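Planning a bench for a two-handed robot

Price the bench before you price the robot. Most people do it the other way and end up with a good machine in front of a folding table. In the Prisby workshop we set aside 10 percent of the budget for the table, mounts and cabling, and spent all of it by June.

Pick a plain top with a smooth surface. White wipes down easily and dark items show up well on it. Clear plastic on white is harder, so leave money for better lighting if you plan to handle sleeves or bags.

Measure the reach with the hands fitted. Randi Lie lost 4 inches at our Carnberg bench by going off the arm's data sheet alone. Leave open space under the front edge too, so the forearms can come up without hitting a drawer.
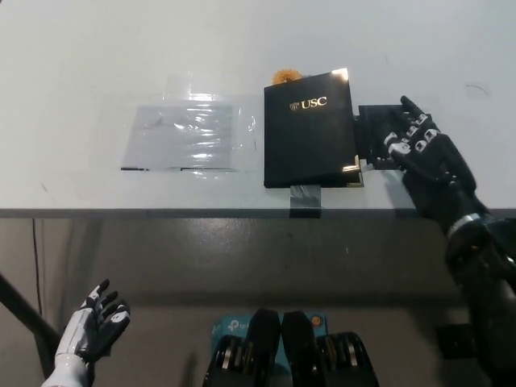 Small supplies go on their own line. Duct tape will hold a folder to the table for a day of trials, but it leaves glue behind. Clamps cost more and last. Allow $40 for tape, sleeves and folders, and some $80 for clamps.

Ask for the price of a spare hand in the first quote. Ottavio Sala asked afterward and waited weeks for an answer.

Put network gear on the list as well, along with cable ties and a spare power strip.

Updated 5/25/19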